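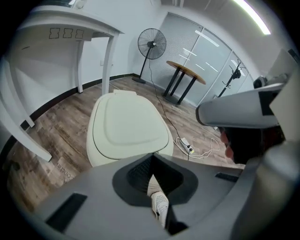
Covered storage bins are the small lidded boxes people park on the floor of a home office, next to a desk or under it, to hold whatever has no drawer. I've kept one entry on them going since 13/06/2020, and it keeps growing! The shapes sort themselves into two camps, square and rounded, and I lean toward the rounded kind, like the cream-white oval one on the wood-look planks, with its smooth top and the little raised tab at the far edge of the lid. A dark seam runs around the rim on that style - a nice touch against a pale lid, I think.

Sizes vary a lot. The Prinusach catalog lists 12 of them, the biggest holding nearly 143 pints (I have never met anyone who needed that one), while Clasteo sticks to 2 and changes the colors every November. Older Wojcik bins came with a separate liner, and collectors in Skirkasby still swap those.

For cleaning, a damp cloth and a drop of dish soap will do. Go along the lid seam with an old toothbrush - crumbs love it in there. Felt pads under the base are good on plank floors.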